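3.2 Lids, panels and the trouble with white plastic

Of all the things we sorted in the storage study, the flat plastic pieces surprised us most. We had expected the awkward shapes to cause the arguments: the colanders, the lamp bases, the bag of tent poles that turned up in the Brullwood flat. Instead it was the plain pale panels that held up the sorting, and they turned out to be a lovely subject in their own right!

A lid that has lost its box is a curious object. It keeps nothing in, yet people hang on to it for years, and in both of the homes we worked in (Brullwood and Storodov) there was a stack of them standing on edge somewhere behind a door. Across the 2 homes we set aside 27 flat plastic pieces that had no obvious partner. A few were matched later, when the boxes came down from the loft. The rest went into a group we called "loose flats", and most of this section deals with them.

Our first sorting sheet, drawn up in May, asked only for length, width and colour. It failed almost at once. Two white panels of the same size can belong to quite different things, and the sheet gave us no way of saying so. What does help is the surface: where the plastic dips, whether there is a rim, how the corners are finished, and whether anything else is lying on the piece or fixed to it. We added a line for each, and the second round of sorting went far more happily.
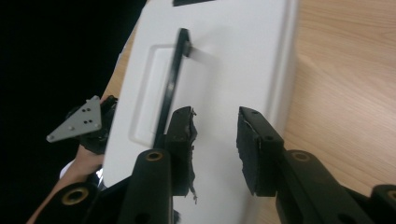

Figure 4. Large white plastic piece with a recessed, round-cornered area and a thin black bar or strap running diagonally across it.

The piece in Figure 4 shows why the extra lines earned their place. On the first sheet it would have been "white, large, rectangular" and no more. On the second, the recess gets an entry, so does the slightly raised rim that outlines it, and so do the softly rounded edges. The black bar goes under "other parts", where the sorter may write "bar or strap" and leave it at that. We were keen to allow this sort of open wording. A sorter who is pushed to choose will choose, and the guess then travels through every later table as if it were a fact.

The same goes for the recess. A dip of this kind might be a hand hold or a spot for a label, and we found that people were quick to decide between the two and slow to change their minds. The sheet therefore asks for shape first and use second, with use left blank if there is any doubt. Blank entries were common among the loose flats and rare everywhere else, a result we return to in Section 4.

One small practical note for anyone trying this at home: matt white plastic is much easier to read with light coming from one side, when a low rim picks up a bright line along its edge.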